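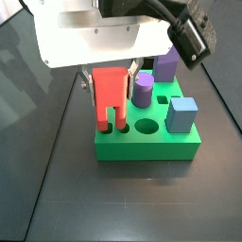
Notes on Keeping a Household Budget Through the Summer

Readers of this page have asked for an account of how household spending is managed here between June and September. The arrangements set out below have been in use for 2 years. They are offered for general information and may need to be changed to suit other homes.

The budget is kept in a ruled notebook. An earlier attempt was made with Flasix, a program that sorted purchases by itself, but it placed the water bill under leisure and could not be persuaded otherwise. The notebook has six headings: food, utilities, transport, clothing, repairs and other. The last of these is reviewed at the end of every month, and any item that appears there more than once is moved to a proper heading.

Groceries

The main shopping is done at the Tapia market in Clistley, where fruit is sold by the crate in July. A crate of peaches is a sound purchase only if there is time to put up the jam within a day or so. Last summer there was not, and a good part of the crate was given to neighbors. Bread and milk are bought separately and paid for in cash. Receipts are kept in an envelope at the back of the notebook until the totals have been entered.

Utilities

The electric bill rises in the warm months and should be planned for in the spring. In this household the sum of $200 is set aside before June and is not touched for any other purpose. Curtains on the west side are drawn at 2 in the afternoon, and the oven is not used until evening.

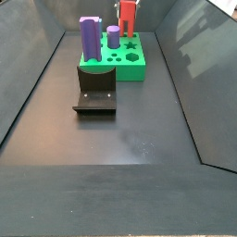 Any amount left over in September is carried into the heating account. It should not be treated as spare money. This rule was broken once, for a set of garden chairs, and the first cold month was an uncomfortable one as far as the accounts were concerned.

Repairs

Small repairs are entered on the day they are paid. The gutter over the side door was seen to in the spring by Gito, a local firm, and the invoice was settled in two parts. Readers who are offered the same terms are advised to write both parts down at once, as the second is easily forgotten.

A further entry will deal with school clothing and the cost of winter shoes.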